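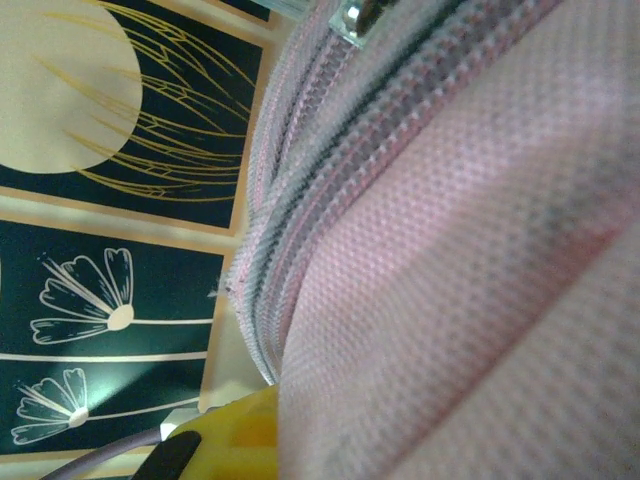
Part 4: Putting the zip in

Right, this is the part everybody emails me about, so I've made it longer than it was in the last version of the guide. If you've come straight here without doing parts 1 to 3, you'll need your two outer panels cut, your padding tacked to the back of them and your lining pieces pressed. If you've got all that in a heap next to the machine, carry on.

I'm writing this for the Clurngate pouch, the curved one in mesh, but the steps are the same for the longer Renville shape. You just have more zip to keep hold of.

What you need on the table

One zip with a metal slider, longer than the opening. I use dark teeth with pink tape because I like to see the line of the zip against the pale fabric, and it also makes it much easier to sew straight. A matching zip looks lovely in the packet and then you can't tell where anything is under a lamp.

Clips, the little plastic sort. Pins go straight through the mesh and fall out the other side.

A zip foot. A size 90 needle. Ordinary polyester thread in the colour of the tape. A bit of hand-sewing thread in any colour you'll be able to spot later when you pull it out.

Your cutting template from part 1 (68 if you're making the small one, 76 if you're making the large, the number is printed in the corner).

NOTE: The template numbers are nothing to do with centimetres. They're my own pattern numbers and I'm sorry, I started numbering things years ago and now I'm stuck with it.

Getting the zip ready

1. Open and close the zip a few times before you sew anything. You want to find a stiff one now, not when it's lined.

2. Lay it flat, closed, and press the tapes with a cool iron and a cloth on top. Keep off the teeth.

3. Snip the loose fibres along the edges of the tape. Woven tape goes fuzzy if it's been rattling round in a drawer, and a few stray hairs won't hurt, but long ones wander into the slider. Cut them, never pull. Pulling brings out more, and then you've got a proper fray.

4. If your tape has already frayed badly in one place, run the tiniest bit of fray glue along it with a cocktail stick and leave it to dry completely. Go and have your tea.

5. Mark the middle of each tape with chalk. Do the same on the curved edge of each outer panel.

CAUTION: Test your iron on a scrap of the mesh before it goes anywhere near the real thing. Some of it is happy with a warm iron and some of it shrivels like a crisp packet. Mine from Koskela is fine on the lowest setting, but I bought a second roll from somewhere else and lost a whole panel to it.

Clipping it round the curve

This is the fiddly bit. The zip is straight and the pouch isn't, so you're asking the tape to bend, and it will, if you go gently.

6. Put the first outer panel in front of you with the right side up. Lay the closed zip face down along the curved edge, matching your chalk marks in the middle.

7. Clip the middle first. Then work outwards, one clip to the left, one to the right, and so on until you reach both ends. If you start at one end and go round you'll push all the slack along in front of you and finish with a great wave in it.

8. On the tightest part of the curve, make little snips into the edge of the tape, only as deep as the first row of ribbing. Stop well short of the teeth! The tape will open out like a fan and lie down nicely.

9. Tack it by hand. I know. I used to skip this as well, and then Slavica Mladenović came round, watched me unpick the same six inches three times and quietly handed me a needle. Big, ugly stitches are fine, they're coming out later.

10. Take all the clips off and hold the panel up by the zip. It should follow the rim in one smooth bend. If there's a kink, snip the tacking just there, ease it and tack again.

NOTE: Padding makes the panel want to bulge, and that's what gives the finished pouch its nice rounded shape. Let it. If you flatten the panel out hard while you're clipping, the zip ends up too long for it once it springs back.

Sewing the first side

11. Fit the zip foot and set your stitch a touch longer than usual. I use 3.

12. Start with the slider about a third of the way down, so it's out of your way. Sew slowly with the foot running alongside the teeth. You're aiming for a narrow, even gap, enough for the slider to get past without catching the fabric.

13. When you get near the slider, stop with the needle down, lift the foot, and wiggle the slider back past it to the part you've sewn. Foot down, carry on.

14. Round the curve, do four or five stitches, stop, needle down, turn the work a whisker, and go again. It's slow. Put the radio on.

15. Lay the lining on top, right side down, clip it and sew again from the other side, just inside the first line of stitching so it's hidden.

16. Turn it all the right way out and give it a finger press. Don't iron over the padding.

CAUTION: Never sew over the metal slider, not even slowly and not even by hand-turning the wheel. I've snapped two needles that way and a bit of one of them went down the back of the machine. If you wear glasses, keep them on for this part, and if you don't, borrow some.

Sewing the second side

17. Do all of that again with the other panel and the other tape. Check before you clip that both panels are the same way up. The mesh is a tiny square grid and it's easy to think it doesn't have a direction, but if one side is turned the squares run off at a slant and your eye goes straight to it.

18. Close the zip and look at the two panels side by side. The chalk marks should meet. If they're out by a hair, leave it. If they're out by more than the width of the teeth, unpick one side back to the middle and ease it along. I'm told I'm fussy about this.

19. Pull out the tacking thread.

Finishing the ends

20. Open the zip at least halfway before you close up the sides. I'm going to say that again because I still forget it myself: OPEN THE ZIP. You'll be turning the whole pouch through that gap.

21. Fold a scrap of lining over each end of the zip and stitch across it twice. At the bottom end the tape gets narrow where it bends, so hand-sew that one if your machine grumbles.

22. Trim any spare zip after the stitching, and only after. Cut it first and the slider comes off in your hand, and getting it back on takes most of an evening and a fork. (Fork method is in part 7.)

If something's gone wrong

The slider sticks in one place. Have a look for a fibre or a bit of lining in the teeth. Tweezers, then rub a pencil or a candle stub up and down the teeth. Aarne Lehtinen swears by a dab of soap, and it does work, but it leaves a mark on pale mesh.

The rim is wavy. Nearly always the tape's been stretched while sewing. Unpick the wavy bit only, let it rest for a while and do it again with more tacking.

There's a shadowy crease across the mesh. If it's from folding, stuff the pouch with a tea towel overnight and it should drop out. If it's a pulled thread, stroke the fabric on the slant with your fingernail to share the slack out.

The seam shows too much tape on one side. You've drifted away from the teeth. Sew a second line closer in and take the first one out afterwards.

NOTE: If you bought the Plakach kit, the zip in it comes with a plastic slider. Same steps, but be kinder to it.

Next up is part 5, where we do the side seams and turn it through. Leave the clips out, you'll want them again straight away.

14 comments
Share 31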